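The Womivside Datum

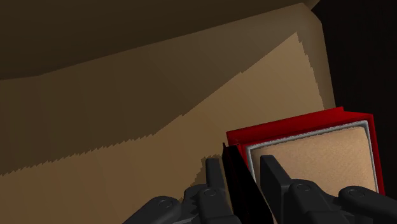
Brown over tan, with the red box.

The gauge at Womivside had been reading low for six years before anyone compared it with the church step.

Stanisława Kołodziej found the discrepancy in November, while reducing the harbor survey to a common height. The step carried a brass bolt set by the old county office. The gauge carried a painted staff bolted to the inner face of the quay. Between the two there should have been a height difference that matched the printed value. It did not match. The gauge had gone down, or the church had gone up, and churches do not as a rule go up.

She ran the line again the next morning, out and back, with Cosmin Vlad holding the staff. The misclosure was 2 millimeters, well inside tolerance. The gauge was still low.

"Could be the bolt," Cosmin said.

"It could be the bolt."

They leveled to a second mark, on the sill of the Imrie warehouse, and then to a third on the bridge abutment. The step, the sill and the abutment agreed with one another. She wrote the figures in the field book in pencil, closed it, and put the elastic band around it twice.

The office was over a bakery and was warm for that reason. Marius Pop read the reduction standing up. He had run the harbor section for most of his working life and had signed every annual sheet in the cabinet behind him.

"The quay is settling," he said.

"Yes."

"Evenly?"

"I have one point on it. I can't say."

He asked for a line of marks along the quay, from the slip to the fuel berth, and a reading every month. She had already drawn it. He initialed the sketch and then went on looking at it. The tide tables for the harbor were computed from the gauge. The flood board at the bottom of Gindia Street was set from the tide tables. The height of the new wall, for which the concrete had been ordered, was set from the flood board. With the zero of the staff sinking, each year's water had been logged a little higher than it was.

"So the wall is too high," Cosmin said.

"The wall is on the quay," said Stanisława.

Cosmin thought about that and went down to get bread.

The man who read the gauge was Iulian Olteanu. He read it at the morning high water and again in the evening, and entered the value in a bound ledger with the wind and the state of the sea. The instrument did this by itself now, but no letter had ever come telling him to stop. Stanisława went to see him with the reduction in her bag. He gave her tea and the ledgers, in order.

She turned to the earliest volume that mentioned the painted staff. Beside the readings, in a smaller hand, was a second column with no heading.

"What is this one?"

"The step below the staff," he said. "How far down the water is from it, or how far up. My wife liked to know if she could tie up there. She had a boat, the Anik."

"The step is part of the quay?"

"No, no. The step is rock. They cut it."

She copied the column that evening and the evening after, 1298 entries. Plotted against the staff readings, the difference lay flat for a long stretch and then began to slope. The slope started in the winter the fuel berth was dredged. It had not changed since. She fitted a straight line to it, and then removed the line and looked at the residuals, which showed nothing but Iulian's rounding.

The report went to Wulan Pattinasarany at the regional office, with the plot as an appendix. She telephoned the same afternoon and asked who had headed the second column.

"It has no heading," Stanisława said.

"It needs one for the archive."

Stanisława said she would ask. The correction was adopted on Friday, January 3, 2020, and the concrete order was put on hold pending the monthly readings. The quay marks were set the following week, in a cold wind, with Cosmin drilling and the gulls standing along the rail.

Iulian came down at high water with his ledger under his coat. She asked him what the column should be called. He looked at the step, where the water was just over the edge, and wrote the figure first.

"Mooring," he said, and spelled it for her.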